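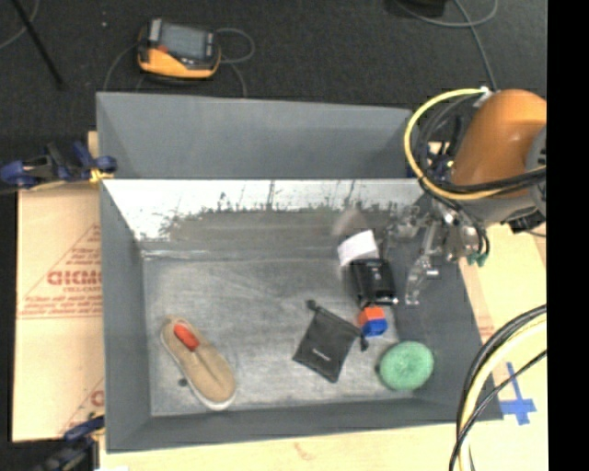
Orange arm over the grey bin at the Brirov bench, shoe bottom left.

Workshop News > Members' Builds > Gramelura gets a bin

24/01/2018

A few of you have stopped me by the kettle to ask what's going on in the back corner, so I said I'd write something for the newsletter. It's Gramelura, the picking build, and it has finally moved off paper and on to a bench!

The idea is simple enough to say out loud. You tip a load of odd things into a bin, and the arm fishes them out one at a time and puts them somewhere else. I'd had it in my head since last March, when Margus Vanags and I were sorting the donations shelf and got thoroughly fed up with it. Margus did most of the mounting and I've been doing the wiring and the swearing.

The bin is the part I'm fondest of, daft as that sounds. My first one was lighter and it crept along the bench every time the fingers touched a wall, so now we clamp it (blue and black clamps down the left side, please don't borrow them, I know they're handy). The blue tape cross by the bottom right corner is our mark. If you ever have to shift the bin to get at the bench, put it back against the cross and we'll still be friends.

As for what goes in it, I've been raiding cupboards. The tan slip-on is a good one, all soft sides and a big opening, and I'd love a few more shoes if you've got odd ones going. Then there's the black drawstring pouch, which I thought would be easy and which has been an absolute pig, a little orange and blue block, and that round green spongy thing that likes to sit close to the wall. Glossy black stuff is hard work too. Phúc Triệu has been looking after the software side and says the shine off the back wall doesn't help, and wants to try matt paint on the back wall before we change anything else. I'm for it, but I want the scratches rubbed down first.

Cables next, and yes, I've heard the comments. The big yellow loop over the top of the arm looks untidy but it needs that slack when the wrist goes right down into a corner. We had it tied closer at first and it tugged. The bundle down by the right-hand corner of the bench is another matter, I'll own up to that one, and Sarmīte Grīnberga has offered to help me re-route it if I buy the trunking. We've spent 129 pounds of the 400 we were given, so trunking is doable.

One request: leave the handheld controller where you find it, on the carpet behind the bin. It's got a lead trailing off each side and I've caught my foot once already.

Still on my list are a second bin to drop things into, softer tips for the fingers and a proper shelf for that controller. If you fancy an evening on any of it, find me or Margus at the bench.

More from Members' Builds
Deividas and the Wikov gearbox, part two
Re-covering the Hegde stool
New extraction hose for the router
Wanted: odd shoes, small boxes, soft toys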